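About Bevito

Bevito is a small company that teaches robots to do hand work. We started in a rented unit behind the Darow grain terminal with two arms and one workbench. We now have 20 staff and 500 square metres of floor on Misine Road, and we take on work from food packers, parts suppliers, labs and a few universities.

What we do

Most of our customers have a job that a person can learn in ten minutes and a programmer would need weeks to write out. Sorting small parts into slots is a typical one. Picking up a soft pouch without squashing it is another. We don't write those jobs out line by line. One of our operators shows the robot how the job goes, over and over, and the recordings are used to train the controller that will run it.

We work in two ways. For slow jobs and jobs that need contact, the operator stands or sits at the bench and guides the arm and hand directly. For longer runs we use remote control - the operator wears a glove and works from a desk in the next room, watching on a screen. A lot of projects use both. The first few dozen runs are done by hand so we can learn where the trouble spots are, then the rest are done remotely.

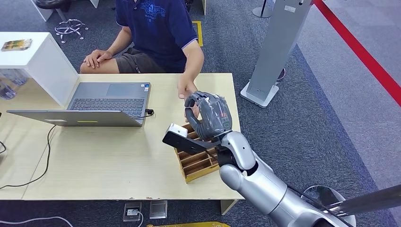
An operator will normally do 54 runs of a task before we look at the results. If the runs are too much alike we change the starting positions and go again. If they are too different we go back to the customer and ask how their own people do the job, and it usually comes down to one small habit, such as which finger touches the part first.

Our longest project so far is Radonjić, a sorting job for a labelling plant. It took 2878 recorded runs and went on until July, well past the date we had planned. We learned a lot from it about keeping good notes, and every run we record now gets a written line from the operator on the same day.

Who does the work

Our operators come from all sorts of jobs, including sewing, dental labs, bike repair and the post office. We look for steady hands and patience. No robotics background is needed and we pay for the training, which takes six weeks.

Working with us

Send us a short video of the task being done by a person, along with a few of the actual parts if they can be mailed. We'll tell you whether we think it can be taught, and if we don't think so we'll say that too. Visits to the Misine Road centre are by appointment. Please wear closed shoes and leave loose scarves and lanyards at the front desk - there are hooks by the door.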